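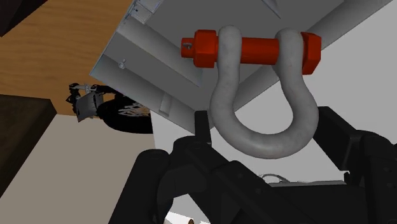 By the end of a September week I couldn't open a jar at home, Devendra Kanaujia remembers, and my wife would take it out of my hands without even asking. He was talking about the returns bench at Grostbridge, where hired-out lifting gear comes back from building sites, boatyards and theaters and has to be picked up, turned over, looked at, and put where it belongs, one shackle after another, until the shift is done.

Grostbridge to bring robot arms to its returns benches, starting with the shackle trays

KORERARI, Sat 30 May - Grostbridge, the lifting gear rental company that has had its home in Korerari since the days when everything went out on one truck, is very happy to share the news that it will be adding robot arms to its returns department this fall. The project is called Filline, and it has been put together with the automation firm Bartoš over a long winter of visits, phone calls and a good deal of coffee.

Anyone who has rented from us will know the returns department, even if only by the noise. Gear arrives mixed. In our busiest week last year the benches handled 2,049 shackles, along with the hooks, slings and turnbuckles that came in with them, and every one of those shackles was lifted out of a tray by somebody's hand. Under Filline, an arm will do that first lift. It will take a shackle from the tray, hold it up for a person to inspect, and set it down in the bin that person chooses. The inspecting stays with our people. A worn pin or a stretched bow is a judgment call, and we have colleagues on those benches with more years of judgment than we could ever hope to write into a program.

Much of the work so far has been done in simulation, and that has suited us very well. Bartoš builds a room on the computer, puts an arm and a shackle in it, and lets the gripper approach from one side and then another. A shackle is an awkward thing to take hold of, as our own trainees find out on their first morning. There is the bow, there is the pin, there is a gap in the middle, and it never seems to lie the same way twice. To date the team has worked through 633 of these practice picks, and people from the benches have sat in on the reviews from the very start.

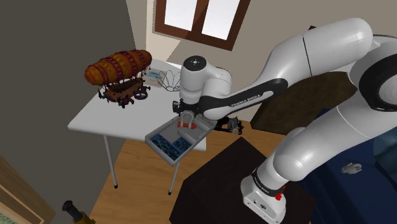 Those review meetings have turned out to be some of the nicest afternoons of the whole project. Our bench crew would watch a pick on the big screen in the break room and call out how they would have gone for it themselves, by the bow or by the pin, and the engineers would write it down and come back two weeks later with something changed. The rooms in the simulation are made deliberately homey and cluttered, by the way, with furniture and odds and ends around the arm, and this led to plenty of requests for a couch at the real benches (we are looking into it!).

"I came in thinking I would be explaining our system to them, and for most of the first month they were explaining shackles to me," says Jitendra Bhatt, project lead at Bartoš. "You can learn a lot from a person who has picked up the same part every day for years. They know which way it wants to roll."

Now to the question we have been asked most often, in the parking lot and at the lunch table, and it deserves a plain answer. There will be no layoffs as part of Filline. The returns department has 5 benches today, and 4 of them will get an arm. The last one stays fully manual for oversized and unusual gear. Everyone currently working in returns keeps their position and their pay grade, and those who would like to learn to run and look after the arms will be trained on paid time, beginning this summer.

What will change is the shape of the day. There will be less reaching and gripping, and more time spent looking closely and writing up what is found. Some of our colleagues are looking forward to that and a few have told us they will miss the rhythm of the old way, and we have promised to keep talking about it with both groups. Bench rotations will be worked out with the crew once the first arm has been in place long enough for people to have an opinion on it.

The first bench is planned to switch over in September, ahead of the fall rush, and the others will follow as the crew feels ready for them. Customers don't need to do anything differently. Gear can be dropped off at the same door, in the same crates, and we would still be very grateful if you could let the mud dry and knock it off first.

Customers and members of the local press who would like to visit the returns department are warmly invited to ask at the Grostbridge front counter in Korerari.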